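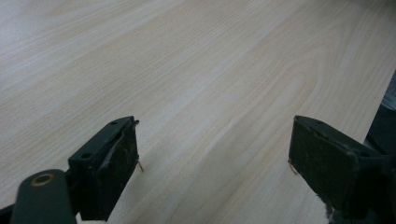 8/6/21

We got back from the coast on a late train and I want to write down the ferry part before I forget it.

The island has one village and 44 houses, most of them shut until the summer people come. The boat goes four times a day from the town pier, and the crossing is 9 miles. We booked through Castetti, the smaller of the two ferry companies, and paid at the window. The other one, Giletti, is faster but doesn't take bikes.

Once you land there is a single paved road. It runs north along the shore, past the old salt works, and stops at a gate. From there a dirt path goes up to the lighthouse. The climb took us longer than the map said — there is loose rock near the top and no shade at all. Bring more water than you think you need. The only store, Cirillo, closes at noon.

The town on the mainland side has roughly 2,000 people and a decent bakery. We stayed two nights at the Pretlow guesthouse, up the hill from the pier. The room was small and clean, and the window faced the parking lot. Breakfast was bread, cheese and very strong coffee.

I would go again in September, when the water is still warm enough for swimming. The last boat back leaves earlier then, so check the board at the pier.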